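Prullmont away, and why my voice is gone

December 9, 2024

So I'm typing this with a mug of honey and lemon next to me, because I have no voice left at all. If you called me yesterday and I didn't pick up, that's why. Sorry, Mom.

We won at Prullmont! We never win at Prullmont. I've been making that trip with my cousin since high school and I could tell you every way we've found to lose there: own goals, a penalty in stoppage time, the year our keeper slipped on a free kick from miles out. I had pretty much made peace with a draw before we even parked the car.

The first half was awful. Wevby sat so deep that our striker was basically playing left back, and every clearance came straight back at us. Prullmont hit the post early on and then had a header flash just wide, and the guy behind me kept yelling "Get out!" at our back four until I wanted to yell it at him. I ate a very bad hot dog at halftime and complained to anybody who would listen.

Then they brought on Lautaro Painemal. I know, I know, I wrote in October that he looked lost on the wing and I'd have sent him out on loan. I take it back, all of it. He went inside the fullback the first time he got the ball, and you could feel the whole away end lean forward. He's not even that fast! He just waits half a second longer than you think he should, and the defender goes, and then there's all this grass.

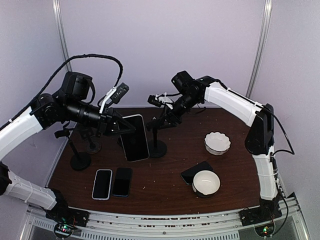 The goal came off a corner, and a scrappy one. Gkikas got a flick on it at the near post, their keeper pushed it back into the crowd, and Painemal stuck out a shin. I'm calling it a shin. The club website says "finished smartly," and good for them. There were 200 of us squashed into that corner and it sounded like a lot more. I lost a glove and hugged a man whose name I never got.

After that it was 12 minutes plus whatever the ref felt like adding, and I watched most of it through my scarf. Vandana Kandpal wrote on her blog that we managed the ending well. I love her stuff, but we were at different games. We kicked the ball as far as we could and ran after it – that was the plan, and I have no complaints.

The drive home was long and foggy and we stopped at the diner by the Plakon exit, where half the booths were full of Wevby scarves. Somebody started the Gkikas song over the pie case and the waitress joined in on the second verse (she knew all the words!), so that's my new favorite diner.

Next up is the cup game at home. I'd start Painemal and leave everybody else where they are, though I've been wrong about him once already this season. I'll be in my usual seat, hopefully with a voice, and definitely with new gloves.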